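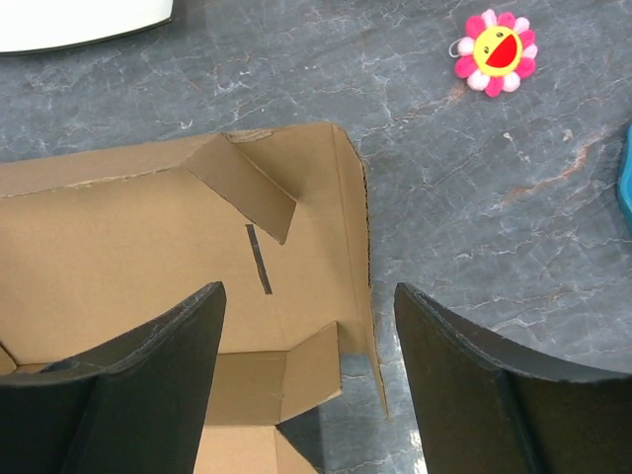
Wrist camera view of the box on the countertop, both fingers open over it.

14 shares | 3 comments

The gripper on the Clundirau arm is back in service, and the Wiltanby bench can have its countertop slot again from September. Before anyone books it, a few words on what was done, what was left alone, and why I would not yet put much faith in the new maintenance interval.

For those who missed the last issue, the complaint was that the arm let go of things. Heavy parts were fine. Cardboard was the trouble, and especially the edge of an open box, where the fingers have to come down on either side of a thin wall and close on it squarely. Operators had taken to nudging the closing force up whenever a grasp failed. By the end of the summer the setting was well above where we had left it, box walls were getting creased, and the arm was still dropping them.

Votham, who supplied the gripper, told us the fingers were good for 2000 hours and that ours had plenty left. Their advice was to run the auto-calibration and carry on. We ran it. It passed. We ran it again with a shim of folded paper stuck to one fingertip, and it passed that time too. I don't know what the routine checks, but it isn't whether the tips meet in the middle.

So we did it the slow way. Power off, fingers unbolted, mounting faces wiped down. One of the seats had a film of old adhesive on it, I assume from a label or a strip of padding someone tried out and removed. It was thin enough to miss with a rag and thick enough to tilt the finger. We took it off with a plastic scraper and a little alcohol, refitted both fingers, and tightened the screws in two passes with the torque driver from the drawer marked Magsi. (Please put it back in that drawer. It spent most of the spring somewhere else.)

Then came zeroing. The manual says to close the fingers on nothing and accept the position. That works if both fingers sit true, but it tells you very little about how they behave with something between them. We closed them on a steel gauge first, looked for light on either side, loosened, moved one finger a hair, and repeated. It took 8 tries. The last few were probably fussing.

After that we went to cardboard. The test is a dull one: open box on the marbled countertop, arm comes down over the wall, closes, holds for a count, opens, backs off. We started with the closing force at the original low setting and went up in small steps, watching the wrist camera at each one. What you want is both tips arriving at the board at the same height and the board staying straight between them. If it leans toward one finger as they close, the zero is off, and more force will only hide that for a while.

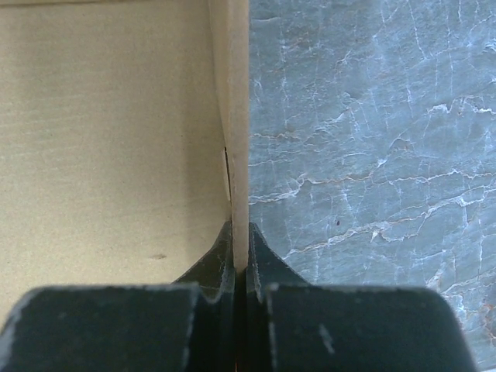 Fingertips closed on the upright cardboard edge, one on each side. Note the scuffs on the finger faces.

The grip looked even to me at the second step up, and that is where we left the force. Over the rest of the afternoon we did 22 grasps at that setting and lost one. I have been asked to call this a fix. I would call it 22 grasps, on one type of box, with the people who had just adjusted the thing standing next to it.

There is also the question of the finger surfaces. The coating has rubbed lighter along the top edges, and there are scratches and pale scuffs on both fingers. Votham's position is that this is cosmetic. Maybe so. Marks on the broad outer faces don't bother me much. Wear on the inner faces of the tips would, as those are what touch the board, and the ones on our set already look a little worn and textured up close. Whether that helps on cardboard or hurts is something the data sheet doesn't go into. We have a spare pair on the shelf and have decided not to fit them until the old ones give us a reason. Swapping both the alignment and the fingers at once would have left us with no idea which one had mattered.

What we are asking of operators:

Leave the closing force where it is. If a grasp fails, write down what the arm was holding and where, then try again at the same setting.

Look at the fingertips before the first run. Wipe them with a dry cloth. No solvent on the coating.

If the arm hits the countertop or the side of a fixture, stop and redo the gauge check, even if auto-calibration says all is well. The gauge lives next to the controller.

Don't stick anything to the finger seats – no foam, no labels, no tape.

We will repeat the box test after some 3 weeks of normal use and print the numbers, good or bad. The Wiltanby bench has offered boxes of a heavier board, which would be a fairer trial than ours. As for the auto-calibration, I have sent Votham the paper shim result and asked what the pass mark is. They replied that the matter had been forwarded.

3 comments | Share this item

More in this issue
Clundirau arm: booking the countertop slot
Where the torque drivers go
Wiltanby bench: new lamps, same old glare
From last issue: why does it keep dropping boxes?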